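Menzies: the gray table, the blue and white things

Gallery, page 2

Menzies is the back half of the ground floor at Grundirura. It is used for laundry, mending and sorting, mostly in January and February when the donated clothing comes in. This page covers the big gray surface where the folding gets done and the clothes that end up on it. Click any picture to see it larger.

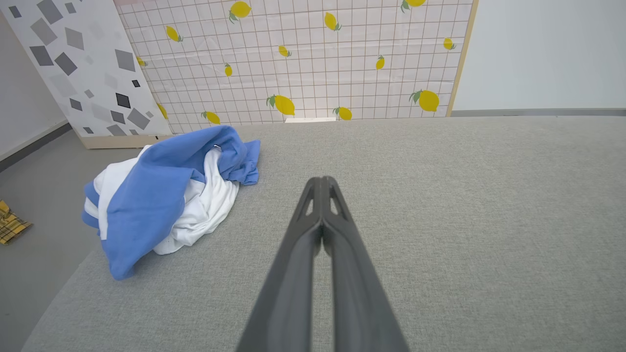
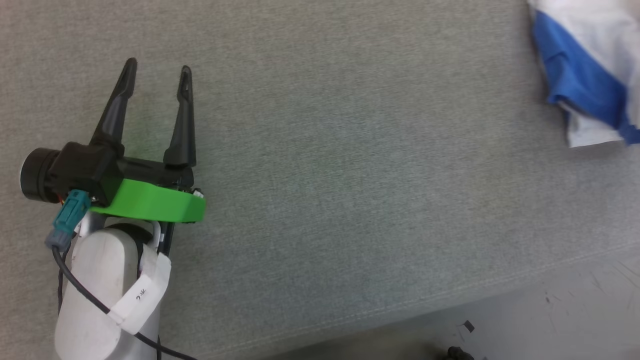
Blue and white clothing on the gray fabric, in a crumpled heap.

Colors are not separated at this point. Things are put down in a heap first and pulled apart by hand. Whites go to the left after that, blues and other solid colors to the right, and anything patterned goes in a third pile at the far end. Small items such as socks and dishcloths are kept for last.

The fabric surface was chosen over a bare one. Clothing slides on a smooth top, and a shirt that slides has to be squared up again after each fold. On a woven cover the sleeves stay where they are put. The drawback is lint. The cover is brushed at the end of the day and vacuumed when the brush stops picking anything up.

Annag MacKinnon set up the folding order that is still used. Shirts are laid face down, sleeves in, sides in to the width of the board, then up from the hem in thirds. Pants are folded lengthwise first. Pieces with a stripe or trim along an edge are folded so that the trim shows, which makes it easier to find a match later. Buttons are closed before folding and loose ones go in the jar on the windowsill.

Last winter some 2000 pieces went through the room. About half were shirts and sweaters. The shelves hold 200 folded pieces at a time if the stacks are kept low, so boxes go out often.

Boxes are the Troltileck flat kind. They are taped on the bottom only, and the top flaps are tucked under each other so they can be opened again for a late addition. The label goes on the short side. Sizes are written in marker, children's sizes with a circle around them.

Washing is done before anything reaches Menzies. The two Zandik machines are in the next room and have their own page in this gallery, with the drying racks. Mending is on page 3, along with the thread drawers and the button jar.

Clothing can be dropped off at the side door until 4 p.m. Please tie bags closed and leave hangers at home. Bedding is not taken at the moment.

Previous: Front hall and coat hooks
Next: Mending corner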